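Metis conveyor add-on kit: worth it for a small sorting bench?

Viorica Pîrvu
22 October 2021

We have a small arm on a bench and want to feed it parts from a belt instead of a tray. Hostance sells the Metis conveyor kit in two versions, 1000 mm and 1558 mm. Has anyone bought either one? I need to know if the belt tracks straight, how hard it is to wire the stop button, and whether the start signal can come from our own controller. Our parts are light plastic caps, nothing over 29 grams.

Lucian Sârbu

Get the longer one. You always want more belt.

Nadège Joly

I set up the 1000 mm version in our shop in Clallonville in September, so I can answer most of this.

Tracking was off out of the box. Loosen the bolts on the end bracket, turn the tensioner a little at a time and let the belt run between turns. It took me 3 tries and has stayed put.

The stop button comes wired to the kit's own drive only. If you want it to stop the arm too, you have to run a second pair to the arm's safety input - the manual skips this. Test both before you put parts on.

An outside start signal works, but you need a small interface board. I keep mine up on the steel counter behind the belt, with the wires hanging down in front. 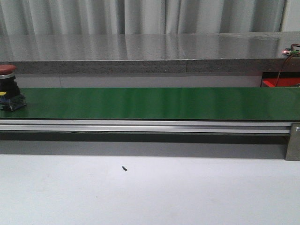
Belt clear, stop button at the left end, board with its red LED on the counter at right.

The side rail has grooves along its length, so a sensor bracket is easy to add. For light caps, the shorter belt is plenty. My one complaint is the glossy green surface - our vision setup picked up reflections until we moved the lamp.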